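Planning the Instrument Budget: Suturing Bench Gallery

Clumach Skills Unit, equipment planning pages. Compiled by Aroha Te Moana.

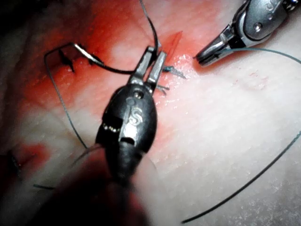
How many instruments should a unit budget for in the first year?
Plan on two full working sets per console and one set in reserve, then add a separate line for needle drivers, which reach their use limit sooner than anything else on the tray.

Closing a wound on tissue with two instruments. The dark grasper has its jaws at a knot of blue-green suture, and the bright silver one holds a length of the same colour. Black stitches have already been placed along the left end of the incision, with a curved needle lying between them.

Suturing is the task we cost first. It needs two instruments at once, it uses consumables at a steady rate, and it shows up worn jaws before any other exercise does. A grasper that will still lift and retract tissue may no longer hold a fine needle square. Our log therefore records uses by task as well as by instrument.

Notes for the budget sheet

Instruments. Enter each type on its own row with the purchase price, the permitted number of uses and the date of first use. The Dravville quotation gives a single price for a mixed tray of 12. Ask for it to be split. A bundled price cannot be compared with the Halvorsen one, and it hides the cost of replacing a single driver.

Suture and needles. Allow 40 packs per training block. Two thread colours are worth the small extra cost where trainees are assessed on separate stitches, as the assessor can tell them apart on the monitor. Order both colours on the same line to keep the delivery charge down.

Tissue. Budget by the session. Cold storage and disposal go under running costs and should not be taken from the equipment grant.

Service. The Brindholm contract covers the arms and the console but excludes instruments and camera heads. Response time is 6 working hours. Check whether calibration after an arm exchange is included; in the first draft we received, it was a chargeable visit.

Reprocessing. Instruments for the bench are cleaned apart from clinical stock and carry their own tags. Trays, brushes and tags came to 19 per cent of our consumables line last year and had been left out of the original plan altogether.

Lead times. Place the instrument order before the January price review. Drivers and scissors are normally dispatched together, graspers later. Do not book the first training block against the earlier delivery.

The blank budget sheet and the use log are kept in the planning folder under "Bench, recurring". Corrections to Aroha Te Moana, Clumach Skills Unit.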